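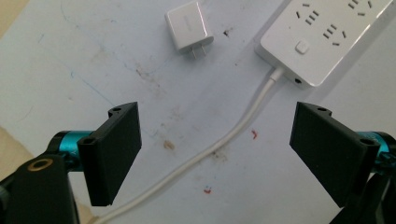
Power strip and charger on the white table

[kutton-families] Re: Reading the old marriage books
From: Zofia Jakubowski
Date: 17 Dec 2024

Hi Lok-yiu and everyone,

What a great message to wake up to! I read it twice before breakfast and then dug out my own notes, so forgive the length.

On Tue, Lok-yiu Yau wrote:
> I've finished the second marriage book for Kutton, which brings
> the index to 3,152 entries. There are 1,193 still to do, nearly
> all of them in the burial book with the terrible ink.
> Two questions. Does anybody know what the little cross with
> a tail means next to some of the brides? And should I be
> keeping the spellings as written, or making them all match?
> I have the Sikora family under four spellings so far and it
> is driving me up the wall.
> Lok-yiu

First, 3,152! I remember when we thought the baptisms alone would finish us off.

The cross with a tail: I think it's the clerk's mark for a widow. I went back through my eight sample pages and every bride who has it also has a second surname in the margin, and for two of them I can find the first husband's burial. I'd love for somebody to try and knock this down. Damian, you have the later book, does the mark carry on after the handwriting changes? If it stops there, it was probably one man's private shorthand (I'd be thrilled, I have a soft spot for that clerk and his enormous capital K's).

Spellings: please, please keep them as written! Put the matched form in the extra column and leave the original alone. I "fixed" a whole page of names in my first month and lost a great-aunt for a year because the odd spelling was the only thing that told her apart from her cousin. Hubert Rutkowska still teases me about it. The search looks in both columns anyway, so you'll find all your Sikoras whichever one you type.

For the burial book, try reading the ages before the names. The numbers held up much better than the rest, and once you have an age you can often go back to the baptisms and guess who you're looking for. Then the smudge suddenly turns into a name and you wonder how you ever missed it. It's the best feeling in this whole hobby. Mark anything you're guessing at with a question mark and carry on.

I can take the last part of the burials if you start from the front. Jolanta has offered to check both halves against the loose pages in March, when she has the good magnifier back.

One more thing, does anyone read "Ikitz" on the inside cover as a place or a person? I've gone back and forth all week.

Zofia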